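Nornus Sim - paquete de escenas bimanuales

Versión del March 19 no, la nueva: 19 de marzo de 2024. Descarga para grupos de investigación, licencia académica. Precio por puesto, consultar con Lisbridge.

Qué trae
126 escenas de mesa, dos brazos, suelo y paredes ya montados. Cajas, soportes, herramientas de fondo. Texturas intercambiables. Semillas fijas para repetir resultados.

Para qué sirve
Entrenar políticas de agarre en simulación y medirlas después con el mismo protocolo. El método (Wikent) separa la fase de aproximación de la de cierre de pinza - dos redes pequeñas, se entrenan por separado. Menos ajuste a mano.

Resultados
346 episodios de prueba, 15 objetos que la política no habia visto, 5 semillas. El fallo más comun: la pinza entra torcida en huecos estrechos entre dos objetos. Con la fase separada baja bastante, aunque no desaparece. Tabla completa en el informe de Clodagh Ó Dubhghaill, incluido en el zip.

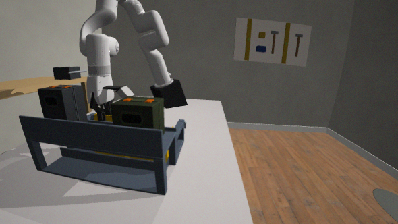

Los huecos estrechos siguen siendo lo difícil, sobre todo con el soporte girado. Si vuestro caso es ese, subid el peso de la penalización por contacto antes de tocar nada más. Valor por defecto demasiado bajo, se corrige en septiembre.

Requisitos
GPU con drivers al día. Linux. En Windows arranca, sin soporte.

Pedidos y dudas: Chareonsuk, distribuidor. Indicar universidad y número de puestos.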